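부엌에서 로봇 팔에게 컵 옮기기 가르치기, 제가 써먹는 요령들

지난번 행주 삶는 글에 댓글로 "요즘 무슨 일 하세요?" 하고 물어보신 분이 계셨는데, 답을 쓰다 보니 너무 길어져서 아예 글로 뺐어요. 저 요즘 집에서 로봇 팔을 원격으로 움직이는 일을 합니다. 화면 속 시뮬레이션 부엌에 팔이 하나 있고, 저는 책상 앞에서 조종기를 쥐고 컵을 집고, 접시를 옮기고, 뭐 그런 걸 해요. 그렇게 움직인 기록이 모이면 나중에 로봇이 보고 배우는 거고요. 설거지 20년차 주부의 손목이 이런 데 쓰일 줄이야!

Huteo라는 곳에서 일감을 받는데, 여기서는 기록 하나를 그냥 "시범"이라고 불러요. 지난달까지 제가 통과시킨 시범이 152개예요. 통과 못 한 건... 안 세어 봤습니다. 세면 속상할 것 같아서요. 아무튼 그러면서 몸으로 익힌 요령들을 적어 봅니다. 조종기로 하시는 분 위주로 썼지만, 진짜 팔을 손으로 잡고 끌면서 가르치시는 분들 이야기도 뒤에 조금 있어요.

시작하기 전에 부엌부터 둘러보기

이거 정말 많이들 건너뛰시더라고요. 저도 그랬고요. 장면이 열리면 바로 팔부터 움직이고 싶잖아요. 그런데 진짜 부엌에서도 뜨거운 냄비 들기 전에 놓을 자리를 먼저 보지 않나요? 똑같아요. 팔은 가만히 두고 시점만 돌려 가면서 컵이 어디 있는지, 그 옆에 뭐가 서 있는지, 놓을 데까지 가는 길에 걸리는 게 있는지 봅니다.

제가 제일 자주 받는 장면은 Arkdale이라는 이름이 붙은 부엌이에요. 갈색 대리석 상판이 깔린 아일랜드에 살림이 꽤 나와 있는 곳이죠. 여기서 흰 컵을 집는 작업이 있는데, 컵 바로 왼쪽에 작은 화분이 있고 밑에는 파란 무늬 접시가 있고, 반대쪽에는 나무판이 있어요. 처음 했을 때는 컵만 뚫어져라 보면서 내려가다가 화분 잎을 쓸고 지나갔답니다. 컵은 멀쩡히 집었는데 화분이 돌아앉아 버려서 탈락! 그다음부터는 컵보다 옆집 식구들을 먼저 봐요.
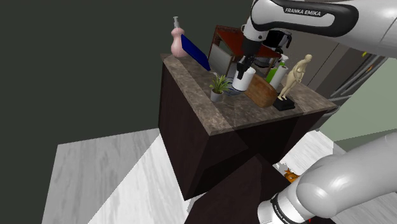
그리고 둘러볼 때는 소리 내서 말해 보세요. "왼쪽에 키 있는 거 있고, 뒤에 세제 있고, 오른쪽은 좀 트였네." 남편이 누구랑 통화하냐고 묻긴 하는데 효과가 있어요. 입으로 한번 뱉어 놓으면 손이 기억하더라고요. 저한테 처음 일을 가르쳐 준 Evdokia Giannakopoulos 선생님이 이렇게 하셨거든요. 그리스 말로 중얼중얼하셔서 저는 한마디도 못 알아들었지만, 화면에서 팔이 어디로 갈지는 신기하게 다 보였어요.

둘러보면서 같이 정해 두면 좋은 것들:

어느 쪽에서 내려갈지. 트인 쪽이 있으면 조금 돌아가더라도 그쪽으로요.
손잡이가 어디를 보고 있는지. 이건 아래에서 길게 말씀드릴게요.
집은 다음에 어느 높이로 들고 갈지. 가는 길에서 제일 키 큰 물건보다 넉넉히 위로 잡습니다.
망쳤을 때 어디로 물러날지. 빈 자리 하나는 꼭 봐 두세요.

내려갈 때는 계단처럼

초보 때는 대각선으로 쭉 내려가고 싶어져요. 빨라 보이니까요. 그런데 대각선은 거리감이 진짜 헷갈립니다. 화면은 납작한데 팔은 납작하지 않잖아요. 그래서 저는 컵 위에서 먼저 좌우를 맞추고, 시점을 옆으로 돌려서 앞뒤를 맞추고, 그다음에 아래로만 내려가요. 계단 내려가듯이요.

속도는 마지막 한 뼘에서 확 줄입니다. 제가 쓰는 Pominen 조종기에는 느린 모드 버튼이 엄지 밑에 있어서, 컵 가까이 가면 그냥 습관처럼 누르고 있어요. 느린 모드가 없는 조종기라면 팔꿈치를 책상에 붙여 보세요. 팔 전체로 움직이던 게 손목으로만 움직이게 되니까 저절로 얌전해져요. 바느질할 때 실 꿰는 자세, 딱 그거예요.

아, 그런데 너무 느린 것도 좋지 않아요. 중간에 멈칫멈칫하면 그 멈칫까지 다 기록에 들어가거든요. 로봇이 컵 앞에서 망설이는 버릇을 배우면 곤란하잖아요(우리 둘째가 냉장고 문 열고 한참 서 있는 걸 누구한테 배웠겠어요, 저죠). 망설여지면 물건에서 떨어진 위쪽에서 망설이고, 내려가기 시작했으면 천천히라도 쭉 가는 게 좋습니다.

손가락을 벌리는 타이밍

집게는 컵 위에 도착하기 전에 벌려 두세요. 컵에 거의 닿아서 벌리면 벌어지는 손가락이 컵을 툭 밀어요. 가벼운 컵은 그것만으로도 비스듬해지고, 접시 위에 올라앉은 컵이면 더 잘 기울어요.

얼마나 벌리느냐도 물건마다 다릅니다. 컵을 바깥에서 통째로 감싸 잡을 거면 활짝 벌려야 하는데, 옆에 화분이나 접시 테두리가 바짝 붙어 있으면 활짝 벌린 손가락이 들어갈 틈이 없어요. 그럴 때 무리해서 쑤셔 넣지 마시고 다음 방법을 써 보세요.

머그는 몸통 말고 벽을 잡기

오늘 제일 하고 싶었던 얘기예요! 머그를 꼭 몸통째 감싸야 하는 줄 알고 몇 주를 고생했거든요. 그런데 손가락 하나는 머그 안으로, 다른 하나는 바깥으로 내려서 벽을 사이에 두고 오므리는 방법이 있어요. 빨래집게로 수건 집듯이요. 옆자리가 좁아도 손가락 하나 들어갈 틈만 있으면 되고, 머그가 크든 작든 벽 두께는 고만고만하니까 벌리는 폭도 늘 비슷해서 손에 금방 익어요.

요령을 좀 풀어 볼게요.

먼저 손잡이 반대쪽 벽을 고릅니다. 손잡이가 왼쪽에 있으면 오른쪽 벽, 이런 식으로요. 손잡이 근처를 잡으면 바깥 손가락이 고리에 걸려서 놓을 때 컵이 딸려 올라와요. 딸려 올라온 머그가 접시 위로 떨어지는 그 소리, 시뮬레이션이라 소리가 안 나는데도 저는 들려요.

다음은 손가락 방향이에요. 손가락 두 개가 벽을 똑바로 마주 보게 손목을 돌려 주세요. 비스듬히 물면 오므리는 순간에 머그가 빙그르르 돕니다. 입구가 둥그니까 어느 자리에서든 벽이 가운데를 향하게 맞춘다고 생각하시면 쉬워요. 수박 자를 때 칼이 한가운데를 지나게 하는 거랑 비슷한 느낌?

깊이는 바닥을 찍지 않을 만큼만. 안쪽 손가락이 바닥을 누르면 머그가 상판에 꾹 눌려서 이상하게 튀어요. 그렇다고 너무 얕게 물면 들어 올릴 때 입구 쪽만 잡혀서 컵이 고개를 숙이고요. 이 깊이는 글로 설명이 안 되고, 해 보시면서 내 감을 찾으셔야 해요.

마지막으로 손끝 카메라를 보세요. 전체가 보이는 시점에서는 분명히 제대로 물린 것 같은데 가까이서 보면 두 손가락이 다 바깥에 있는 경우가 있어요. 저는 오므리기 직전에 꼭 손끝 시점으로 바꿔서, 안에 하나 밖에 하나, 확인하고 버튼을 누릅니다. 가까이서 보면 이렇게 벽이 손가락 사이로 지나가야 해요.
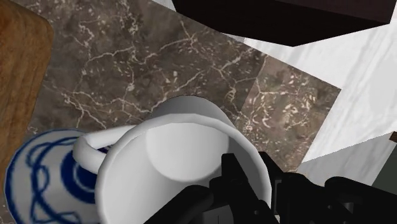
들어 올리고 옮기기

오므렸다고 바로 확 들지 마세요. 살짝만 들어서 잠깐 보고, 컵이 따라오면 그때 올라갑니다. 안 따라오면 도로 내려놓고 다시 물면 되니까 이때는 큰일이 아니에요. 높이 올라간 다음에 미끄러지면 큰일이죠.

옮길 때는 국그릇을 든다고 생각하세요. 빈 컵이어도요! 저는 여기서 주부 경력이 좀 빛을 봤다고 생각하는데, 뭐가 담긴 그릇을 나르던 손은 모퉁이를 알아서 둥글게 돌거든요. 각지게 꺾지 않고요. 검수하시는 분이 제 기록을 보고 "국 나르는 것 같다"고 적어 주신 적이 있어요. 칭찬이겠죠?

접시에서 들어낼 때는 한 가지 더. 머그 밑에 접시가 깔려 있으면 옆으로 가기 전에 무조건 위로 먼저 갑니다. 머그 굽이 접시 테두리를 걸고 가면 접시까지 같이 끌려가요. 저는 아직도 급하면 이걸 까먹어요.

내려놓기가 집기보다 어려워요

처음엔 집는 게 어렵고 놓는 건 버튼만 누르면 되는 줄 알았는데, 탈락 사유를 모아 보니까 놓다가 떨어진 게 훨씬 많았어요. 원인은 거의 하나예요. 바닥에 닿기 전에 손을 펴는 거. 화면에서는 닿은 것 같은데 사실 살짝 떠 있어요.

그래서 저는 그림자를 봅니다. 컵이 내려가면서 컵이랑 그림자가 점점 붙잖아요. 둘이 딱 만나면 거기가 바닥이에요. 장면 조명에 따라 그림자가 잘 안 보이면 시점을 상판 높이까지 쭉 낮춰서 옆에서 보시고요.

손을 편 다음에는 바로 위로 빼기. 옆으로 빼면 안쪽에 들어가 있던 손가락이 컵을 걸고 넘어뜨려요. 벽을 잡는 방법의 유일한 단점이 이거예요. 들어간 길로 그대로 나온다, 이것만 지키면 됩니다. 그리고 다 빠져나올 때까지 손목을 돌리지 마세요. 끝났다 싶어서 긴장이 풀리면 손목이 먼저 집에 가더라고요.

손으로 직접 잡고 가르치시는 분들께

저는 거의 조종기로만 하는데, Papadakis 작업실에 놀러 갔다가 진짜 팔을 손으로 끌면서 가르치는 걸 한나절 해 봤어요. 느낌이 완전히 달라요. 무게감이 있고, 생각보다 부드럽게 따라오고, 그래서 오히려 내 버릇이 고스란히 들어가요.

거기서 배운 것 몇 개만 적을게요. 팔을 잡을 때는 집게 바로 위 손목 부분을 한 손으로, 팔꿈치 쪽을 다른 손으로 받치면 방향 잡기가 편해요. 한 손으로만 끌면 팔꿈치가 제멋대로 나가서 옆에 있는 걸 치거든요. 그리고 내 몸이 서는 자리를 미리 정해 두세요. 저는 컵을 따라가다가 제 엉덩이로 의자를 밀었어요. 카메라가 찍는 쪽에 서면 내 등만 잔뜩 찍히니까 그것도 조심하시고요. 소매 긴 옷은 걷고, 팔찌는 빼고, 머리는 묶고. 비상 정지 버튼은 눈 감고도 손이 가는 곳에 있어야 해요. 이건 요령이라기보다 그냥 꼭 지켜야 하는 거고요.

조종기하고 손 중에 뭐가 낫냐고 물으시면, 저는 좁은 데로 들어가는 건 손이 편하고, 똑같은 걸 여러 번 고르게 하는 건 조종기가 편했어요. 사람마다 다를 거예요.

똑같이 하지 말고 조금씩 다르게

한 가지 길이 손에 익으면 계속 그 길로만 가고 싶어져요. 편하니까요. 그런데 Evdokia 선생님이 제 초반 기록을 보시고는 다 똑같다고, 컵이 조금만 옆으로 가도 로봇이 허공을 집겠다고 하시더라고요. 그래서 요즘은 시작 위치도 조금씩 바꾸고, 어떤 날은 화분 앞으로 돌고 어떤 날은 위로 넘고 그래요. 단, 기본 순서는 바꾸지 않고요. 김치찌개에 두부를 먼저 넣든 파를 먼저 넣든 김치를 볶는 건 늘 맨 처음인 것처럼요.

살짝 실수하고 고치는 시범도 남겨 두면 쓸모가 있대요. 컵이 약간 기울었을 때 다시 물어서 바로 세우는 거요. 이건 받는 쪽마다 규칙이 다르니까 먼저 물어보세요. Huteo는 고치는 시범을 따로 모아서, 보통 시범에 섞어 내면 돌려보내요.

제 책상 위 살림

거창한 건 없어요.

손목 받침. 수건을 돌돌 말아서 고무줄로 묶은 거예요. 산 것보다 이게 나아요.
주방 타이머. 600초에 맞춰 두고 울리면 무조건 조종기를 내려놓고 손가락을 폅니다. 집중하면 시간 가는 줄 모르다가 다음 날 엄지가 안 굽혀져요.
진짜 머그 하나. 손잡이 방향이 헷갈리면 화면 속 컵이랑 똑같이 돌려놓고 제 엄지랑 검지로 집어 봅니다. 화면 보고 백 번 생각하는 것보다 빨라요. 커피도 마실 수 있고요.
탈락 공책. 왜 떨어졌는지 한 줄씩만 적어요. "손잡이 걸림" "너무 일찍 폄" "화분" 이런 식으로요. 화분이 참 많아요.

자주 물어보시는 것

게임 잘해야 하나요? 저는 게임이라곤 고스톱밖에 몰라요. 오히려 게임 잘하는 조카가 해 보더니 너무 빨라서 컵을 다 쓰러뜨리던데요.

멀미는 안 나나요? 저는 시점을 휙휙 돌리면 났어요. 돌리는 동안에는 팔을 멈추고, 시점 두 개만 정해서 왔다 갔다 하니까 괜찮아졌습니다. 하나는 전체가 보이는 거, 하나는 손끝이 보이는 거.

컵 다음엔 뭘 해 보면 좋을까요? 접시는 좀 나중에 하세요. 납작해서 손가락이 밑으로 안 들어가요. 손세정제 통처럼 허리가 잘록한 물건이 의외로 쉬우니까 그쪽부터 권해 드려요.

목요일에는 나무 도마 세우는 작업이 새로 들어온다고 해서 벌써 집 도마로 연습 중이에요. 해 보고 쓸 만한 요령이 나오면 이 글 밑에 덧붙여 놓을게요. 혹시 벽 잡기보다 편한 방법 아시는 분은 댓글로 좀 알려 주세요!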